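Table Clear-Out: Frequently Asked Questions
Bitholm Home Help Sheets
Last tidied up in May

Quick answers to what people ask most when they're staring at a table full of stuff. Kitchen things, kid things, the remote, all of it. Skim, find yours, go do it.

Where do I even start?

Back left corner. Or whichever corner you can reach without leaning over everything. Doesn't matter much, just pick one and don't jump around. Put a tray there first if you own one. Shallow, raised sides, any color. Ours is green plastic and it has lived on the table for ages. Small odds and ends go in it, you deal with those last.

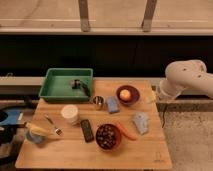

How long should it take?

One normal table, 42 minutes the first time. That was us with a timer and the radio on. Faster after that. If you've gone past 60, stop and come back after supper, you're sorting by then and not clearing.

What counts as "kitchen" and what doesn't?

If you eat with it, off it or out of it, kitchen. Forks, cups, bowls. Sponges too. A remote is not kitchen, even if it's been there since winter. Play food is a toy. Goes in the toy bin with the rest, even when it looks a lot like lunch.

Do I wash things as I go?

No. Stack by the sink, wash once at the end. Otherwise you wash one fork, get a phone call, and the table looks the same at bedtime.

What about a bowl full of little stuff?

Beans, beads, pebbles, candies, whatever's in there. Move the bowl whole. Two hands, straight to the counter. Don't tip it out to "check". We did that once with a bowl of dry beans and were finding them behind the radiator untill spring.
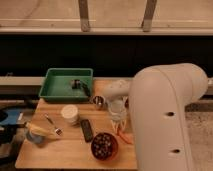 If it needs to be kept, it needs a lid, so pour it into a jar over the sink with a funnel or a rolled up sheet of paper. If you can't say what it's for, give it one week in the jar and then decide.

The cup with something in it. Dump it?

Look first. Could be screws, could be an earring. Small metal cups are the worst for this, dark inside so you don't see much from above. Tilt it toward a window.

Should the fork go back in the drawer if it looks clean?

Sink. Been on a table with everything else, so sink.

My tray is full. Get a second one?

Please don't. 2 trays means two piles. Empty the one you have. Selberg and Cosumen both sell the shallow kind if yours is cracked, either is fine, we don't get anything for saying so. Check the sides are sloped, easier to wipe out. Straight sides collect crumbs in the corners.

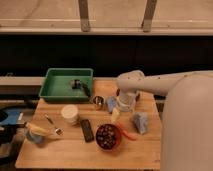

Photo: Kakakhel / Bitholm Home Help Sheets

Where do sponges belong?

By the sink, on edge so they dry. A sponge left on a wood top can leave a pale patch, and that's a sanding job. If it smells, out it goes.

How do I look after the wood once it's clear?

Damp cloth, along the grain, then a dry one. Oil when it starts to look thirsty. No soaking, no bleach. Cups on coasters if you can get anyone in the house to do it.

Jars: clear or colored?

Clear, every time. You see what's in there and you see when it's low. Lid on before you carry it anywhere. Pick it up by the body if your hands are small, the lid alone isn't a handle on most of them. Label on the side, lids get swaped.

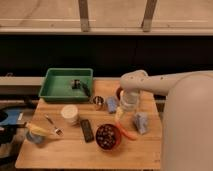
One reader wrote in to disagree about the labels: she puts hers on the lid, because her jars sit in a deep drawer and the tops are all she ever sees. Fair enough. Drawer people label the lid, shelf people label the side.

Can I get this on paper?

Yes, ask for sheet 992. One page, both sides. Prints ok in black and white.

Still stuck?

Send a note through the contact form. Mornings are quickest. Say what's on the table and how big it is, and we'll get back to you when we can.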